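The Slow Lane at Pirley

I have been loyal to the supermarket in Brolton for 14 years, and in that time I have picked the fast checkout line exactly never. I look at the carts. I judge the shoppers. I join the short line behind the man with one melon, and the melon has no sticker.

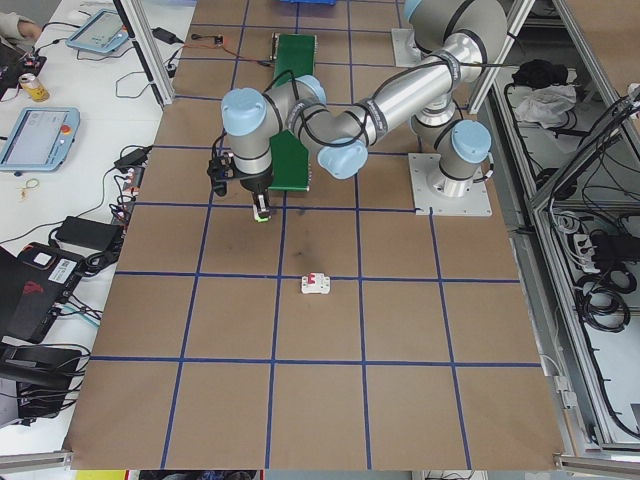 Green belt, blue tape.

Last month I gave up and started driving to Ambrosio in Pirley, which is smaller and smells of oranges. They have 2 registers and only ever open one, so there is nothing to choose. I can't tell you how restful this is. You stand where you're put and read the back of your crackers.

The crackers are Bravier, by the way, and they are too salty, and I bought two boxes.
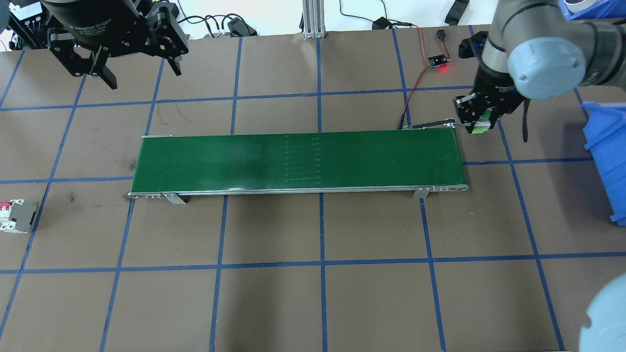 The drive does take longer than the waiting ever did. My husband has pointed this out. He has also pointed out that my receipt number last time was 1535, as if that proved something about crowds, and I told him the melons over there all have stickers – every one – and went to put the milk away. I'd forgotten the milk. Brolton was still open, so I went there and picked the line by the window, behind a woman with a checkbook.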